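Anwara Begum would like it known that she did not set out to write 2,613 crossword clues about cheese.

"It was meant to be a weekend job," she says, moving a stack of graph paper off the only spare chair in her kitchen. "Lesar rang and said they wanted a puzzle on the inside of the box. One puzzle. I said fine, what's it about, and the man said, well, it's a cheese box."

That was six years ago. The Lesar puzzle is now a small institution among people who buy crackers and read packaging, and Begum, who had been setting crosswords for regional papers since her twenties, has found herself with a readership larger than any paper gave her. She gets letters. She gets corrections, most of them wrong. She got a wheel of something blue in the mail last August, with no note, which she took as a compliment and gave to her sister.

I had gone to see her to talk about the new book, Drutia, a collection of her harder grids. The title is nonsense. It began as a gap in the corner of a puzzle where she had D, R, blank, T, I, A and no word in any language she could find that would fill it.

"I sat there until two in the morning. I tried to convince myself it was a river. Then I went to bed, and in the morning I tore up the whole corner, and the word just stayed with me. I've been fond of it ever since. It sounds like a disease of sheep."

Begum works by hand, in pencil, on a 15-by-15 grid she rules herself. She knows about the software. Her editor, Ailbhe Daly, has bought it for her twice, and the second copy is still in its envelope under the fruit bowl. A program will fill a grid in the time it takes to sneeze, she says, and the grid will be full of words like ETUI and OLEO, which have not been spoken aloud by a living person since they were invented for this purpose.

"I had one checked by the computer once. It said my grid scored sixty-one. Out of what? It wouldn't say."

Daly, who joined us by phone and could be heard eating lunch, has a more practical view. "Anwara takes eleven days over something another setter does in an afternoon. The trouble is you can tell. I'd love it if you couldn't tell. It would make my life much simpler." 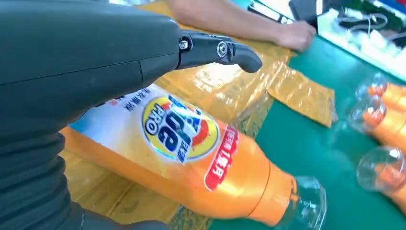 So where does she begin, with a word or with a clue?

With a word, and generally a long one. "You need something across the middle that you're pleased with. Then everything else has to be polite to it. If I start with a clue I get attached, and then I'm bending fourteen other words out of shape to save one joke about a bishop."

The bishop joke is on page 40 of the book. She bent the words anyway.

What she likes least is the middle stage, when the long entries are in and the short ones have to be found to hold them together. Three-letter words are the plaster of the trade and there are not many good ones. She keeps a list on the inside of a cupboard door of the ones she has used in the past month, so as not to repeat herself. ERA has been crossed out and put back so often that the pencil has worn through the paint.

Solvers, she says, are lovely people with no mercy. A clue in spring that placed a certain cheese on the wrong side of a mountain range brought 600 letters, among them a hand-drawn map. Usman Niazi, who test-solves for her and has done so since they were both at Wirdale, missed it too, and has not been allowed to forget it.

"I solved it in six minutes," Niazi told me later. "That's what I'm for. If she wanted a geographer she should have asked one." He thinks her clues have become meaner since the Lesar money came in. She thinks he has become slower. They have a standing bet on this, settled annually in biscuits, and neither would tell me who is ahead.

There is a rival, of course. Selvaraj Barua sets the back page for Arnardóttir, the tea people, and his grids are larger, darker and signed with a little drawing of a kettle. I asked what she made of them. There was a long pause, in which she refilled the pot. It was not Arnardóttir tea.

"He's very fair," she said at last. Among setters, I have since learned, this is close to a slap.

The first printing of Drutia is 4,000 copies, which Daly calls hopeful and Begum calls a lot of boxes to have in a hallway. There will be a second volume if those go. She already has the center line for the opening puzzle, fifteen letters, and would not tell me what it was, though she did write it on the back of a gas bill, look at it for a while, and put the bill in her apron pocket.

"It's got two Vs in it," she said. "I may have made a mistake."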